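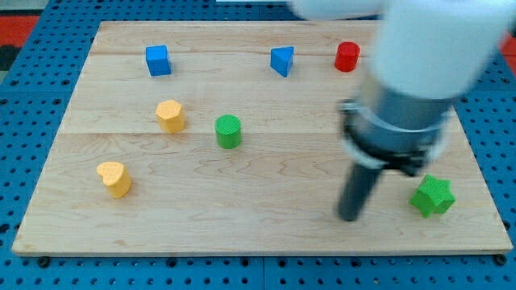
O braço parou às três da manhã, com um zumbido de frigorífico ofendido, e recusou-se a largar a estrela verde.

— Abre — disse Lucero Chambi.

O Nesel não abriu. No ecrã piscava o erro 51, que o manual da Pimentel descrevia como «condição inesperada», seguido de uma página em branco.

Thodoris Vlachopoulos, que já tinha o casaco vestido, sugeriu desligar tudo da corrente. Lucero lembrou-lhe o que acontecera em janeiro: sem corrente, a garra abrira de repente e o coração amarelo fora parar ao café do diretor. O relatório do incidente ocupara 60 páginas, 3 das quais sobre o café.

Carregaram no botão de emergência. O braço, já parado, ficou oficialmente parado.

— E agora?

— Agora preenche-se o formulário.

O formulário pedia o número de ciclos concluídos sem falhas. Thodoris escreveu 1425, hesitou, e pôs à frente «mais de». Na linha das causas, Lucero escreveu «teimosia», riscou, e escreveu «pressão residual».

Às quatro e um quarto, com os dois de costas, ouviu-se a estrela cair na placa.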